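Chapter 8
Naming Rights and Commemorative Names in College Sports

8.1 Two kinds of names

The name on a stadium, arena or practice field usually comes from one of two sources. A commercial name is sold for a fixed term, and the buyer is a company. A commemorative name honors a person, most often a donor, coach or former player, and is commonly granted without an end date. The two are handled by different offices, recorded in different documents and ended in different ways. This chapter deals mainly with the first kind. Commemorative names return in Section 8.5.

A commercial agreement sets out the term, the fee, the payment schedule and the places where the name must appear. These places are listed in an exhibit to the contract and normally include exterior signs, tickets, printed schedules and broadcast mentions. Anything left off the list is not owed to the sponsor.

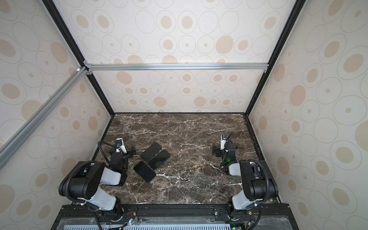

The fee is rarely paid in one sum. In the Loltville case, used throughout this chapter, Zirkatix bought the name of a college softball park for a term of 26 years. Payments were made yearly and rose on a fixed scale. The exhibit listed 139 separate placements, and the athletic department had to replace a missing or damaged sign within 70 days of written notice. Osaze Ezeani, who negotiated for the college, asked for a longer period for signs that needed a city permit. The request was granted in an amendment.

8.2 Ending an agreement early

Most agreements contain a termination clause. The college may typically end the contract if the sponsor fails to pay, enters bankruptcy or brings the college into disrepute. The last ground causes the most disputes. Mulcahy and Egan separate clauses that require a criminal conviction from those that rest on the judgment of the governing board. The first type is easier to apply but covers fewer situations.

A sponsor may hold a matching right. If a team drops to a lower division or moves to another site, the sponsor can leave on similar terms, and the unused part of any prepaid fee is returned.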